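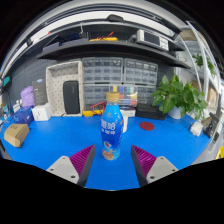

Food and Drink > Soft drinks > Does anyone else miss proper corner shops for odd imported drinks?

tapwater_tim
Posted 2021-02-15

We moved to Altberg in January and the nearest shop is a supermarket with one aisle of drinks, all of them the same four flavours. Back in Zullville there was a corner shop by the bus station that had a whole fridge of imports. Half the labels I couldn't read. I used to pick one on a Friday going by the colour and that was my treat for the week.

Is there anywhere near Altberg that does this sort of thing? I don't mind a bus ride. I'm not keen on ordering a whole case online of something I've never tasted.

marrowfat
Try Wukau. There's a grocer on the road down to the station with a fridge at the back, mostly Chinese and Korean drinks. Single bottles, no need to buy a case. Parking is bad so the bus is a good idea.

Dunnock35
I know the place marrowfat means and it is dear. I paid nearly three times what the same lemon tea costs at the cash and carry in Tapia. Nice people, but you are paying for the fridge.

marrowfat
The cash and carry in Tapia only sells by the case, which he said he didn't want. You also need a trade card.

Dunnock35
You don't need a card on Saturdays. They changed that.

marrowfat
They still asked me for one before Christmas.

lidless
Can I be the one to say most of these taste the same? I did a blind test with my two kids. Red, blue and green, all poured into mugs with the lights low. None of us could tell which was which. It's sugar, acid and colouring. Blue in particular isn't a flavour.

tapwater_tim
I take the point, but some of them do taste different. I had a salted lychee one in the summer that was like nothing else I've tried. Salt in a cold drink sounds wrong and I would drink it every day.

old_kettle
Agree about the salted ones. Salted plum as well, if you see it. Serve it very cold and don't finish the bottle if you have blood pressure trouble – I learned to read the sodium line the hard way.

On lidless's test, mugs are no good for this. Smell is most of it and a mug of squash smells of mug. Do it again with glasses and blindfolds.

lidless
The mugs were clean.

old_kettle
I'm sure they were.

pennyfarthing_b
Bit of a practical one. If you buy imports, look for the stuck-on label with the ingredients in English. My son reacts to one of the yellow colourings and twice now we have had a bottle with no translated label at all. The shop took it back both times, but you shouldn't have to ask. A phone app will read the print for you, though it struggles with curved bottles. Mine told me a peach drink contained "small mountain".

Dunnock35
By law the label should be there. If it isn't, report it to the council.

marrowfat
Or just mention it to the shop first. They are a small business and it may be one box that got missed. Going straight to the council over a bottle of pop is a bit much.

Dunnock35
It isn't a bit much if your child is allergic.

pennyfarthing_b
I did mention it to the shop, as I said. They were fine about it. I don't want anyone reported.

hobnail
Back to the question. There's a monthly market in Altberg itself, in the car park behind the library, and one of the stalls does imported sweets and drinks. Up to 100 kinds when it's a good month, far fewer in winter. It hasn't run lately but the board outside says it will be back. Bring cash.

tapwater_tim
Thanks, I walk past that library most days and hadn't noticed the board. I'll do Wukau this weekend and the market when it starts again. marrowfat, do you know which bus?

marrowfat
The 35. Get off at the stop after the bridge and walk back, it's quicker than going on to the station. They shut for lunch.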